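Six months of the evening group 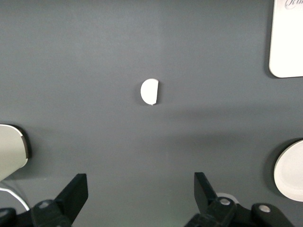 A small white piece on a dark grey surface.

I started going to the Brendum evening group in October. It is a talking group for men, held in a room above the library, and it runs from seven until half past eight. I had been sleeping badly for most of a year and my GP gave me the leaflet twice before I rang the number.

The first night I said my first name and not much else. You are allowed to do that. There were chairs in a circle, which I had dreaded, and tea, which helped. One man talked about his redundancy and another about his dad. I drove home and slept for five hours, which was good for me then.

Between meetings I keep a short diary. The group leader suggested 200 words a night. I rarely manage it. Some nights I write what I ate and what time I went to bed. Reading back, I can see that the bad weeks were usually the ones when I had stopped walking at lunchtime, so I have put the walk back in.

I also tried an app called Omby, which asks how you feel and gives you a score. I gave up after 26 days. It may suit other people. I found I was worrying about the score.

I am still on the tablets and I still have poor mornings. My wife says I am easier to talk to. Work has let me start at ten twice a week.

The group takes new people all year and you don't need a referral. If you live out towards Lundo, the 334 bus stops outside the library.

Comments (3)

millet_hill: Thanks for writing this. My brother has had the same leaflet on his fridge since the summer. I'll send him the link.

Gardengate: Is there parking in the evening?

Reply from the author: Yes, behind the library, free after six.

This site uses cookies. By carrying on reading you agree to their use.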